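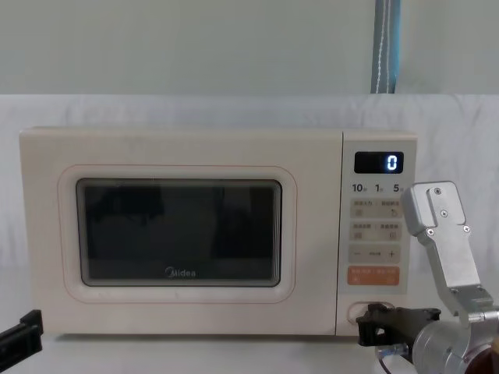 **crumbdrawer** wrote:

Six weeks into owning a cream microwave and I have opinions. I moved for work, the flat came with one appliance, and I can't read a word of its buttons. I do like the look of it. Soft corners, a pinkish outline around the window, very much the microwave of a dentist with good taste. But the panel is all Chinese except for the 10, 1 and 5 along the top and a minus and plus lower down, and then there's an orange row at the bottom that I've been too scared to use for anything but soup. What do people do with these? Stickers? Memorize it? I've been pressing 1 over and over like a lab rat.

---

**terkell_hob** wrote:

Stickers. I put little paper ones on mine and it took five minutes. The steam got them by November, but by then I'd learned the only two buttons I use.

---

**oatmeal_338** wrote:

Please don't put stickers on that nice matte finish. You'll be scraping glue off it until you move out. Point a translation app at the panel, write the result on an index card, tape the card inside a cupboard door. Done.

Also, the 10, 1 and 5 each have a character after them. Could be 10 seconds, 1 minute, 5 minutes, or it could be all minutes in a silly order. Worth knowing before you do butter.

---

**crumbdrawer** wrote:

> Worth knowing before you do butter.

I did butter. It's the first one. 10 is seconds and 1 is a minute. I haven't dared touch 5.

---

**Leclerc Street Diner** wrote:

Five minutes is for potatoes. Go live a little.

---

**terkell_hob** wrote:

Disagree with the index card. You'll be standing there with a bowl in one hand, opening cupboards. Labels go where the fingers go.

---

**oatmeal_338** wrote:

You said yours fell off.

---

**terkell_hob** wrote:

They fell off after I'd graduated.

---

**jollari** wrote:

I'm with the card people, but my real complaint is touch buttons. My old Kurport had two dials, power and time, and my grandmother could run it from across the room with a broom handle. It lasted until somebody reheated a pie in the tin. Now I wipe a crumb off the panel and it wants to defrost something.

At least yours has a proper button for the door. Handles are a scam. I hang a dish towel on mine and then the door won't shut.

---

**crumbdrawer** wrote:

The door button is the best part, agreed. It's the one thing I understood on day one.

Update from the translation app: the orange row is start on one side and stop on the other. So I've been starting soup correctly this whole time, out of fear. The app also says one of the beige ones is "light wave," and I refuse to press that without a second opinion.

---

**oatmeal_338** wrote:

That'll be the grill. Take the plastic lid off first.

---

**jollari** wrote:

And whatever rack it came with, if the last tenant left you one.

---

**crumbdrawer** wrote:

No rack. There was a fondue fork in the drawer, if that helps.

---

**terkell_hob** wrote:

Not in the microwave it doesn't.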